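Pludbridge Household Goods Vocabulary: Data Card
Version 2, released November 14, 2018 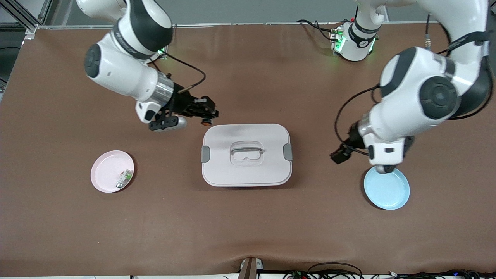

Tableware and storage: a pink plate, a white lidded container and a light blue plate on a brown cloth.

Summary

The Pludbridge Household Goods Vocabulary is a list of everyday English names for items kept in the home, together with the spelling variants and regional terms by which the same items are known. It was compiled from donation slips, catalogue entries and written interviews gathered in Pludbridge and Clidmont. The vocabulary is intended for museums, charity shops and local archives that need to describe ordinary objects in a consistent way.

Contents

The release holds 800 headwords in 7 groups: tableware, storage, cooking, cleaning, textiles, furniture and garden. Each headword carries a preferred form, a short definition and up to 300 characters of usage notes. Where two names are in equal use, both are given and neither is marked as preferred.

Files

headwords.csv — one row per headword, with its group and definition
variants.csv — one row per variant, linked to a headword by its identifier
sources.txt — list of source collections, with dates of access
CHANGES.txt — corrections made after the first release

All files are encoded as UTF-8. Fields are separated by commas, and text containing a comma is placed in double quotation marks.

Method

Terms were copied from the sources as written and then grouped by two editors working separately. Differences were settled by discussion and recorded in the notes field. Brand names were removed unless they have passed into general use. Colour, size and condition do not form part of a headword: a blue dinner plate is entered under "plate, dinner".

Known limitations

Garden terms are thinly covered, and the Clidmont interviews were held only in April, when few seasonal items were mentioned. Words from languages other than English appear only where they were found on donation slips. The definitions have not been reviewed by specialists in ceramics or textiles, and users who catalogue such collections should check them against their own standards.

Personal information

Names and addresses of donors were removed before editing began. Written interviews are held by the Onport Archive and are not included in this release.

Maintenance

The vocabulary is edited by Soudabeh Fallahi and Akinyi Nzioka. Corrections should quote the headword identifier and the source of the proposed change. Identifiers are never reused — withdrawn entries remain in the file with the status "retired".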